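Section 4: Looking after your Tomorach blanket

Thank you for making it this far through the booklet. We know most people go straight from the box to the sofa, and we can hardly blame them, but a few minutes spent on this section will keep your Tomorach soft for a good many winters. Please have a large table or a clean stretch of floor ready before you begin.

4.1 Unpacking and airing

1. Cut the paper band with blunt-ended scissors and keep the blade well away from the pile.
2. Lift the blanket out with both arms and put it down on a smooth, clean surface. It will want to bunch up, so let it.
3. Leave it for 2 hours in a room with a window open a little. On a damp day, a bit longer will do no harm.
4. Give it a gentle shake, holding it by two corners, and lay it down again.
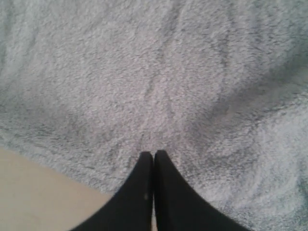

Fig. 3. Pale grey pile, still rumpled, before smoothing.

Note: Creases like these are nothing to worry about. The darker patches you may notice in a grey blanket are very often just shadow in the folds, so do smooth the pile with your hand before writing to us about a mark. (We are always glad to hear from you all the same — Leokadia Czarnecka answers the letters at Kanside, and she is very patient.)

4.2 Smoothing and folding

1. Stand at one long side and run your flat hand across the pile from the middle outwards. Use the palm, as fingertips tend to snag.
2. Pull each corner towards you, only until the fabric stops moving. There is no need to stretch it tight.
3. Bring the two short ends together, then fold in half once more the same way.
4. Roll loosely from the folded end and tuck the last bit underneath.
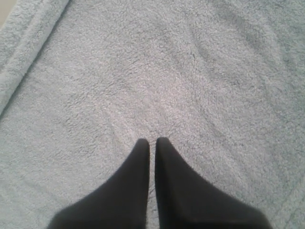
A Tomorach should be folded softly, in the way you might fold a good jumper, and never pressed down with the weight of your arms. We have all done it when the cupboard is full! Check the turned edge as you go: it ought to look full and rounded, like the thick band running down at the upper left here. Shallow ripples across the flat part can stay where they are, and will drop out the next time you spread the blanket over the bed. If an edge has gone thin and sharp, open it out, ruffle it with your hand and fold again a finger's width to one side.

Caution: Do not iron, and do not use a steamer on the pile. Heat will flatten the tufts and they will not come back.

Caution: Keep the blanket away from open fires, heaters and hot lamps.

4.3 Putting away for the summer

1. Make sure the blanket is clean and completely dry.
2. Slip it into the cotton bag from the box, leaving the drawstring slack.
3. Store it on a shelf with nothing heavy on top.
4. Take it out once in July, shake it and fold it along different lines.

For washing, please turn to Section 5.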